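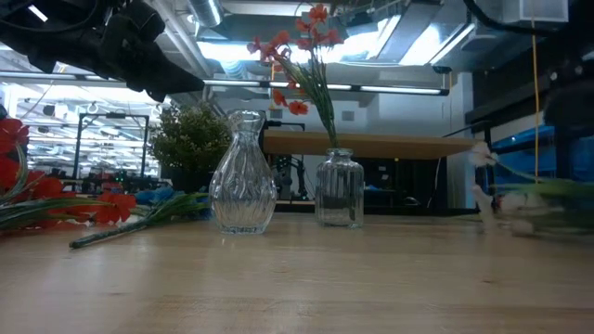 How to run the Skiltutano flower routine on a Gaete two-arm kit
Posted 10/9/23

The Gaete is sold by Rurkport as a two-arm bench kit, and the flower arranging routine, Skiltutano, is an add-on you pay for every month. The sales page says you can be "arranging in minutes". I got there in an afternoon, and I'd set aside a whole day if you've never calibrated an arm before.

I'm writing this up for anyone who has already bought the kit or is stuck in the trial period. If you're still deciding, skip to the last section first.

What you need

Two arms, mounted and powered, with the 7 software updates installed in order. The installer will let you skip one and then complain later without saying which.
Artificial flowers with stems you can bend. Real ones bruise, and I wouldn't trust the grip settings with anything that costs money by the stem.
Two vases of different shapes. Clear glass is what most people own, so test with clear glass. Rurkport's demo vases are matte and grey, and you can draw your own conclusions.
A tabletop that doesn't slide.

Step 1: Set out the table

Stand the vases toward the far edge with a hand's width between them. Lay the flowers in loose bunches to the left and right, one side for each arm. The manual wants every stem parallel and evenly spaced. Try it that way once so you know the thing works, then stop doing it. If I have to line up every stem by hand, I may as well put it in the vase while I'm holding it.

Keep leafy stems from crossing over the blooms you want picked first. Long, narrow leaves are the worst for tangling.

Step 2: Teach the vase openings

Open the Vases tab and choose Teach. Bring the gripper over the first vase by hand until it points down at the opening, press Save, and repeat for the second. Do the narrow one twice. A bottle-shaped vase with a small lip leaves very little room for error, and a wide flared rim will forgive nearly anything.

The automatic option, Find Vases, is the feature they advertise most. On clear glass it found mine 13 times out of 43 tries. Shiny tabletops seem to make it worse, and turning down the overhead lights helped a little. I've gone back to teaching by hand.

Step 3: Set grip and speed

Start with the grip at its lowest setting and raise it one notch at a time until a stem stops slipping. Leave the speed on Slow. Fast mode swings whole bunches about, and loose petals come off.

Check your cables before you press anything. Move each arm through its full reach by hand and make sure nothing hangs low enough to snag a stem or a vase neck.

Step 4: Run one stem

Choose Single, then Start, and keep a hand near the stop button. Watch the last few centimetres. If the stem touches the rim and bends, stop and teach that opening again – the software counts a bent stem as a success.

Once single stems go in cleanly, switch to Bunch and limit it to one vase. Fill that before you add the second. When the neck gets crowded, new stems push the old ones around, and a tall spray will start to lean. I straighten mine by hand.

Is it worth paying for?

The arms are solid and I've had no trouble with them. Skiltutano is another matter. Rurkport claims it was tested on 1,000 arrangements, but doesn't say what counted as a finished one. I asked in April and was sent the brochure again.

Lustemis sells a plain pick-and-place package that runs on the same arms for a one-time price. It knows nothing about flowers or colour, and you have to teach every position yourself. After Step 2 you'll be doing most of that anyway. Use the Skiltutano trial, keep a tally of your own, and cancel before it renews if your numbers look like mine.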